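About Zaltedberg Home Inspection

We started Zaltedberg because we had read too many inspection reports that were really sales brochures. A company would look at a basement for free, find a terrible problem, and happen to sell the cure. We don't sell cures. We look at crawl spaces, attics and basements, write down what we found, and send you a bill for the looking.

Our office is on Sutter, upstairs, and there are 2 of us on most jobs. One goes under the house and the other asks annoying questions.
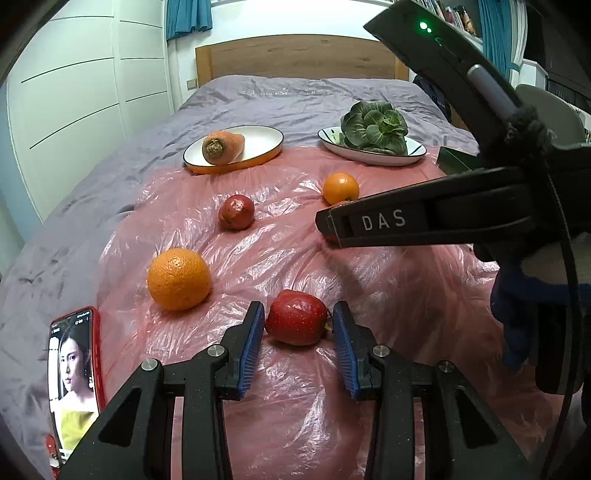 We are not fans of the word "toxic" on a flyer. Most of the attic mold we get called about is a bathroom fan venting into the wrong place. Sometimes it's worse, and then we say so in writing. Last May we went back through 300 of our old reports and found almost 50 where the owner had already been quoted for work we couldn't see any need for. Make of that what you like. We sell reports, so you should be suspicious of us too.

People ask if we're tied to Livinska or Nostimero, the two contractors whose vans you see all over town. We're not. We take no referral money from either and we won't tell you which to hire.
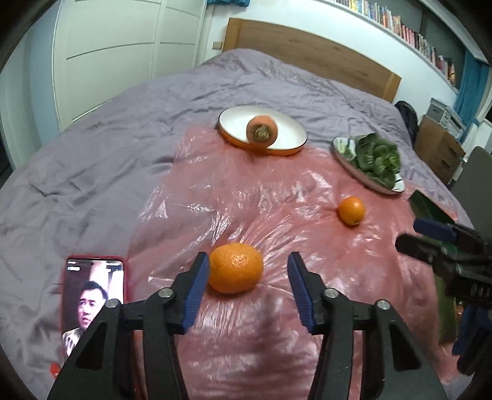 What you get is a written report with moisture readings and the places we couldn't reach. If a hatch was painted shut, the report says it was painted shut. We don't guess at what's behind it, and we don't offer a warranty on our opinion.

Page last updated 6 Mar 2021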